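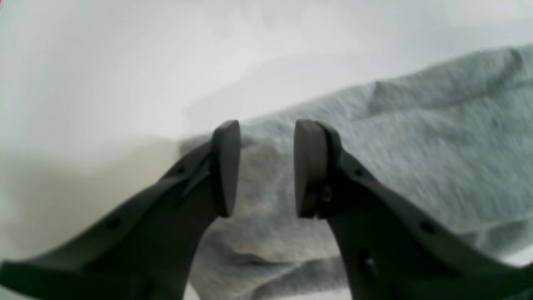 April 25, 2024
Grey cloth, second go

Right, back on the grey. I left it folded overnight and of course the fold line is still there this morning, so first job was getting that out before I marked anything. A steam from the back with the pressing cloth over it shifted most of it. What's left is faint and only shows if I bend down with the window behind it, and I'm going to ignore it for the test pieces and worry about it when we cut the real ones.

This is the Wotby grey, lot 3377. Please write the lot number on the selvedge of anything you cut off the roll! I found a piece in the offcuts box last week that could be this or could be the Gallardo, and the two are so close in colour that I couldn't tell until I'd pulled a thread out of each and held them side by side. The Gallardo thread is a shade bluer and goes fluffy when you untwist it. Wotby stays tidy. Once they're made up and stuffed I doubt a customer would ever notice, but they don't shrink the same, and there's the trouble.

On shrinking. Cut a square, 500 mm each way, marked inside the edges with tailor's tacks and not chalk (chalk went in the wash last time and I had nothing to measure from, felt a proper fool). Put it through the ordinary forty wash on its own, line dried in the back passage, pressed lightly. It came up short along the length and hardly at all across. I've put the measurements on the card that's pinned to the roll so I won't copy them out again, but the upshot is that the covers need cutting longer than the pattern says. Or we wash the whole lot first, and then I have to iron it all, and I know who'd end up doing that.

Jytte's view is that we should prewash. Jytte Gunnlaugsson has made more box cushions than I've had hot dinners so I do listen, but she's used to working with a yard or two at a time and the Godwood order is a lot more than that. We agreed to try one cover each way and compare. Hers prewashed, mine cut long. Mine's half sewn.

Notes on sewing it, while I remember:

Needle: the 90 skipped on the thick bit where the piping meets the corner. Changed up a size and it behaved. Slowed right down over the corner as well, so I can't swear it was the needle.

Stitch length: 3 looks nicest. 2.5 puckers on the long seam, you can feel it if you run a thumb along.

Pins: it shows the holes! Not badly, they mostly close up when you rub them with a fingernail, but the ones I'd left in since yesterday are still there. Clips from now on, or pin inside the seam allowance only.

Fraying: awful on the crosswise cut. I lost a good bit off the edge just from turning the piece round to look at the other side. Overlock straight after cutting, don't leave it lying about till after lunch like I did.

Marking: soap sliver was best. White pencil drags and pulls the weave crooked.

The nap question. I was convinced there wasn't one and then I laid two panels next to each other with one upside down, and there's definitely a difference, one goes darker. It's small. From the doorway you'd see it though, especially on the long bench cushions where the panels sit end to end. So all panels to run the same way, arrow on the wrong side pointing to the top, and I've redone the layout to suit. It uses more cloth. I've rung Prendo to ask if they've any more of this lot and they're going to have a look and ring me back, they were very nice about it but they did say July if it has to be woven fresh. Not ideal.

Filling: weighed out 200 g of the feather mix for the little neck cushion and it's too firm, the grey hasn't the give the old linen had. Will take a handful out and try again. The cloth pulls into creases from the corners when it's overstuffed and it looks cross, somehow. The bench cushions are foam so none of this applies.

Zip tape is the wrong grey. It's brown next to this. Jytte says it's underneath and who's looking, and I say I am. There's a charcoal one in the Godwood sample book that might do, I'll hold it up in daylight tomorrow before ordering.

To do: finish my cover, wash both together, measure again. Sharpen the big shears (they're chewing). Find out who's had the long steel rule, I've been using the wooden one and I don't trust the end of it.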